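Category: Home Water Testing > Frequently Asked Questions

Search this help center

Pfeiffer Well Water Service, Erkville and Lerport: sampling and results

How often should a private well be tested?
Test for coliform bacteria and nitrate once a year. Test for pH, hardness, iron and manganese every 2 years, and again after any work on the pump, the casing or the pressure tank. A well that has been under flood water must be tested before it is used for drinking.

Does discolored water mean the well is contaminated?
Not by itself. Yellow or tea-colored water usually comes from dissolved iron or from tannins, which are organic compounds picked up as water passes through peat or decaying leaves. Neither is a reliable indicator of bacteria. Clear water can fail a coliform test.
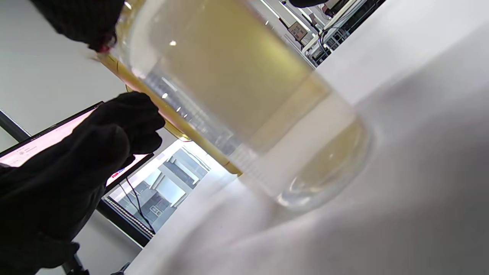

How can I tell iron from tannins at home?
Fill a clean white container and leave it overnight. Iron generally settles as a rust-colored sediment. Tannin color stays evenly distributed. The result is a guide only, and a laboratory figure is needed before any treatment equipment is sized.

Which tap should I sample?
Use a cold tap located before the softener or filter. Do not use a swivel faucet or a garden hose. Remove the aerator, disinfect the spout, and run the water for 4 minutes before filling. To check treatment equipment, take a second sample downstream of it and label both.

Can I use my own container?
For bacteria, no. The sterile bottle in the kit contains a preservative tablet and must not be rinsed. For hardness, pH and iron screening, a clean glass jar with a tight lid is accepted. Rinse it three times with the water being sampled. Jars that have held vinegar, pickles or detergent are rejected at intake.
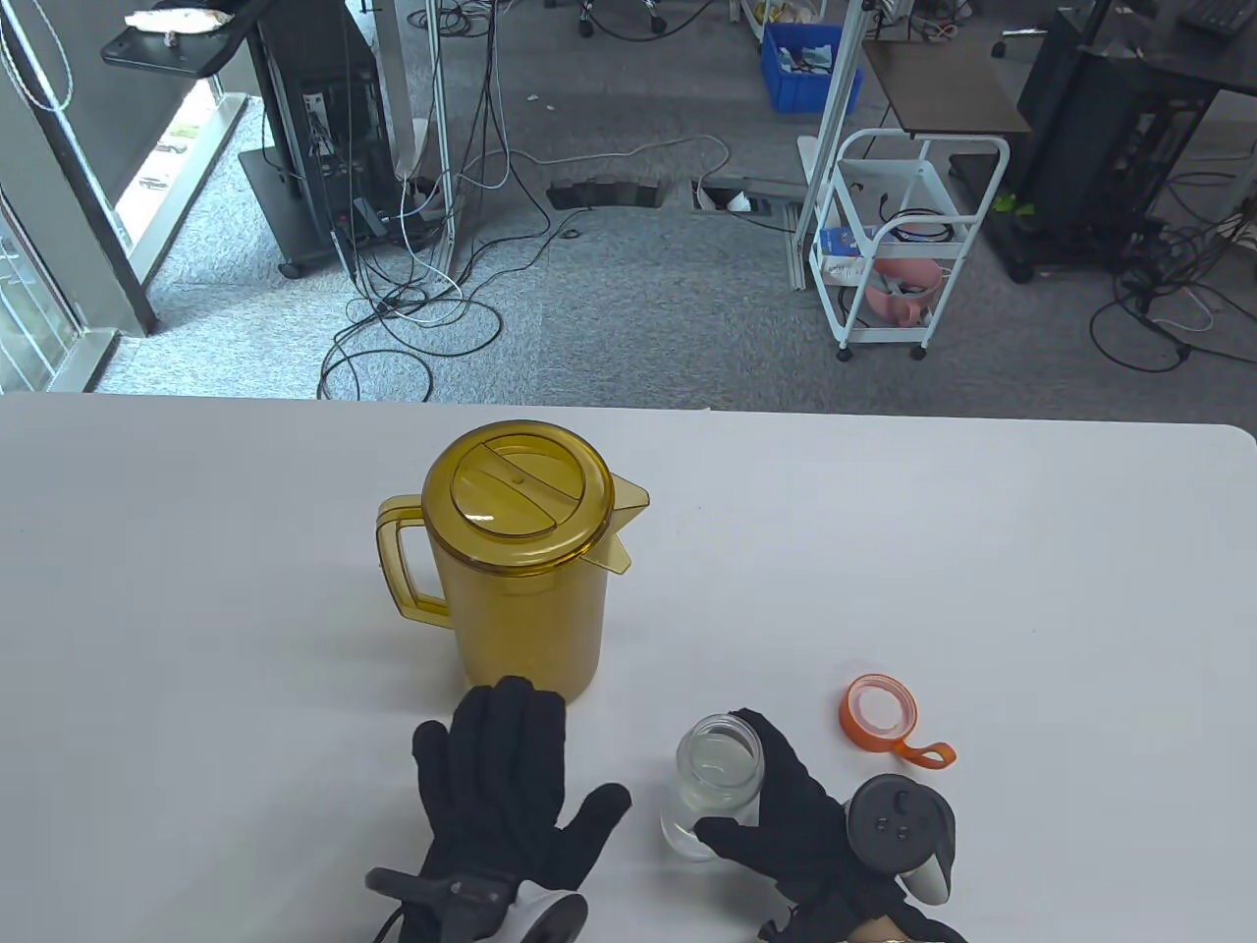
Clear glass jar, lid off, and an amber-yellow pitcher.

How soon must the sample reach the lab?
Bacteria samples are accepted up to 24 hours after collection and must be kept chilled. Mineral samples may be held for 13 days. The Lerport counter does not take bacteria samples; bring those to Erkville.

What does the full panel cost?
The Erlow panel is $179 and covers bacteria, nitrate, pH, hardness, iron, manganese and tannins. Single tests are priced on the order form. Prices were last revised in June 2021.

My result says "present" for total coliform. What now?
Boil drinking water, have the well shock-chlorinated, and retest once no chlorine can be detected. If the second sample is also positive, have the cap and casing inspected.

We use cookies to remember your search settings. Accept | Manage preferences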